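Print this thread | E-mail this thread

I coach a student robotics club, and our November project is teaching a gripper to unpack a box. You'd be amazed how long a group of bright teenagers can spend on taking things out of cardboard. Thread.

Background for those who missed the spring: the club is at Nevgate, it meets after school, and last year we built a thing that sorted bottle caps. It sorted them beautifully into the wrong bins. Morale stayed high.

This year the kids voted on "something useful at home." They had a long list. Folding laundry got cut in the first ten minutes, by the student who had suggested it.

So: unpacking. You hold the gripper by hand, you do the job yourself, and the camera on it records what you did. Do that enough times and the model gets something to learn from. Do it too few times and it learns to wave at the box.

We set the target at 571 recorded runs before anybody is allowed to say the word "training." Where does 571 come from? It was the number on the whiteboard when I walked in and I have stopped asking.

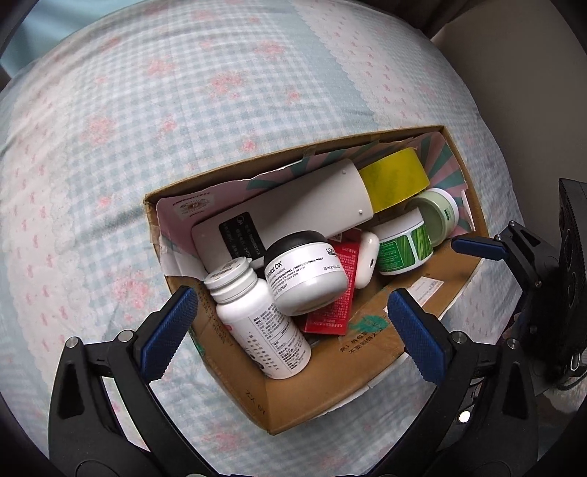 The first rule the kids wrote was "no easy boxes." I had suggested foam blocks, all the same size, in a nice row. I was told this was cheating. One of them used the phrase "blocks are for babies," to a grown woman who bought the blocks.

What they wanted was the kind of box that exists in every home, where a roll of tape has moved in next to the face cream and neither one plans to leave. Jars are the worst. A jar lying on its side has opinions about where it would like to be picked up.

Second rule: work on soft surfaces too. A tabletop is flat and polite. A bed gives when you lean on it, the box shifts, and your lovely approach angle is now somebody else's approach angle.

Third rule, added after the first week: say out loud which item you're going for BEFORE you go for it. Otherwise people grab whatever is closest and claim that was the plan. (I recognize this from faculty meetings.)

We had 66 runs by the end of week one. I threw out a good chunk of them for going too fast. Teenagers doing a chore at home: glacial. Teenagers doing the same chore with a gripper and a friend watching: a blur.

Danuta Piątek, who teaches art and shares our storage closet, has asked whether the tape will ever come back. Danuta, the tape is research now.

Labeling is the part they hate. Every grasp gets a start, an end and the name of the item. By last count we had 2,783 labeled grasps, and at least one item is called "white thing," one is "other white thing," and one is "the white thing Górecki dropped."

I made them fix it. We now have a naming sheet. It has already been revised more often than the club's safety rules, which tells me where the passion is.
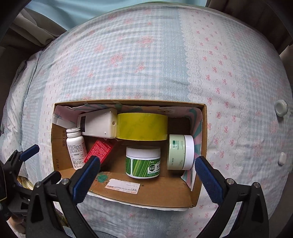
Grażyna Sowa
Robotics club coach, Nevgate

Two grippers at once was the students' idea and I was against it. One hand is hard enough to teach. But they made the fair point that people steady a box with one hand while they dig around in it with the other, and I lost the vote by everyone to me.

With two people on two grippers, you also get negotiations. "Are you taking the bottle?" "I thought you were taking the bottle." Then both of them take the bottle. I keep those runs in a separate folder and watch them when I've had a long day.

The first small model, trained on a slice of the data (yes, they broke the 571 rule, yes, I pretended not to see), can find a jar about as well as I can find my glasses. It goes to the right area with great confidence and then closes on air.

The students were crushed for maybe a minute. Then somebody pulled up the recordings and noticed that nearly all our jar grasps came in from the same side. We'd taught it one move and then kept turning the box around on it. So now there's a rule four – change your angle.

Next up is the Storner regional, where they get a short demo slot and a judge who will bring a box they've never seen. I've asked what will be in it. I was told "household items." Thanks, very helpful.

If you're near Wevby and have a box of odds and ends you were going to sort out someday, we'll take it. You'll get it back unpacked, eventually, one item at a time.

Meeting's at 4 tomorrow. Bring snacks. Keep them out of the box, please, we've only just finished the naming sheet.

Print this thread | E-mail this thread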